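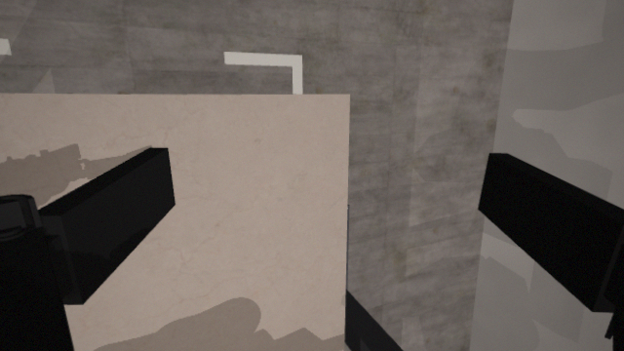
Work, Technology and Organisation
Week 12 handout: Carton handling at the Gresham warehouse

Read this before the tutorial. The full case is in the course reader and the wage tables are in the appendix. You will need both for the written task.

Background

Gresham is a distribution centre that supplies hardware shops and garden centres. It is run by Cundska, a family-owned logistics firm. The site employs 89 people across receiving, picking, packing and dispatch. Most have been there longer than five years, and the receiving team is the oldest on the site by average age.

Receiving used to be done by hand. Cartons came off the truck on pallets, were cut free of their wrap, and were lifted one at a time onto the belt. On a normal shift the team moved 3,553 cartons. Shoulder and lower back injuries made up most of the compensation claims, and new starters often asked for a transfer within their first few months.

In April the firm put in two-arm handling stations bought from Mondal. Each station takes cartons from a pallet and places them on the belt with the label facing up. Before any station was switched on, the handling program was tried out in simulation, using models of the cartons and of the receiving bay. Receiving staff were asked to sit in on those trials, and some of what they said changed the program. For example, they pointed out that a carton pushed hard up against its neighbour has to be tilted before it can be gripped. The programmers had been trying to lift it straight.

What changed in the job

Lifting has mostly gone. What is left is harder to put in a job description. Staff now watch the stations, clear stoppages, deal with torn or crushed cartons, and decide which pallets should be sent to the manual lane. The manual lane was meant to close after the trial period. It is still open, and it takes anything bagged, strapped or oddly shaped.

Several workers told the interviewers that they were less sore but more tired. A stoppage has to be cleared quickly or the belt runs empty, so they found it difficult to look away. Under the old system the pace slackened between trucks and people talked. Now the quiet times are spent near the screen.

There was also a change in who gets asked. Under the old system, a question about a pallet went to the most experienced person on the floor. Now it goes first to the station operator, who may have been there for only a few weeks but has done the Mondal training. The older workers noticed this before management did.

No one was made redundant. Four positions were left unfilled when people retired, and the union branch counts those as jobs lost. The firm doesn't. You should be able to put both arguments.

Pay and classification

Operators were placed one grade above receiving hands after the union asked for a review. The review turned on whether clearing a stoppage counts as technical work. The firm's first position was that it was part of general duties. The settlement added an allowance of $585 a year for trained operators, with training open to anyone on the receiving team who applies.

Not everybody applied. Reasons given in the interviews included shift times, reading difficulties, and not wanting to be blamed when the line stops.

Terms to know

Deskilling: work is broken up so that less knowledge is needed to do it.
Tacit knowledge: what workers know from practice and may find hard to write down.
Work intensification: more effort or attention is required in the same hours.
Residual task: a job left to people because the machine does it badly or not at all.

Tutorial questions

1. Was the receiving work deskilled? Look at the manual lane and the stations separately.
2. The simulation trials used the workers' knowledge. Should they have been paid for it, and how would you work out the amount?
3. Compare Gresham with the Treltine dairy case from last week. Why did consultation begin earlier at one site than the other?

Written task

Write one page on a residual task from a job you have held or know well. Say who does it, how they learned it and whether it shows up in their pay. Bring a printed copy to the tutorial. Late copies go in the box outside the department office.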